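Search this site
Go

Teaching by hand, three weeks in

Posted in: Workbench Notes | Machines

I said in February that I'd stop being rude about robot demos once I had tried teaching a robot myself. I've now had my turn on the Wuno arms at Tradbridge, and I'm still a bit rude.

The task was setting a table. You work both arms by remote control, the arms copy you, and the whole thing gets saved as one demonstration. Do it enough times and the software is meant to pick up the pattern. I did 89. Thirty of them got thrown out, mostly for dithering, which is how I do everything.

What the sales page skips is how little you feel. My own fingers know when they have hold of something soft. On the controls I was going by eye, and a towel gives you almost nothing to go by. 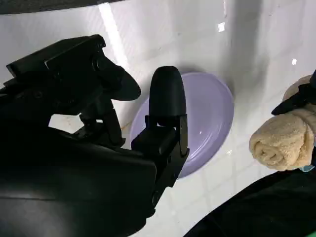

So does the robot learn the task, or does it just learn my moves?

Mostly my moves, as far as I can tell. Shift things a few inches and the trained version still heads for the old spot. More varied demonstrations are supposed to fix that, and they may, but then somebody has to sit there and do them.

Two arms are worse than one. I kept parking the left and forgetting it while I fussed with the right, and the model picked up the parking too. The folks at Irkell, who wrote the training software, told me to keep both hands busy. Fine, but I don't set a table that way at home.

The food round went better. A plate in the middle, something to pick up on either side, and 14 clean runs before lunch.
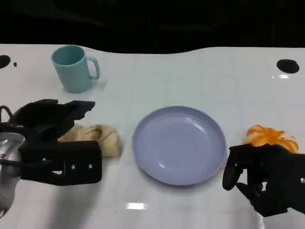 Both hands out, plate still empty.

I'd like to see it done on a table none of us has touched. Jatoi has one, apparently, and I've asked.

3 comments | Share this post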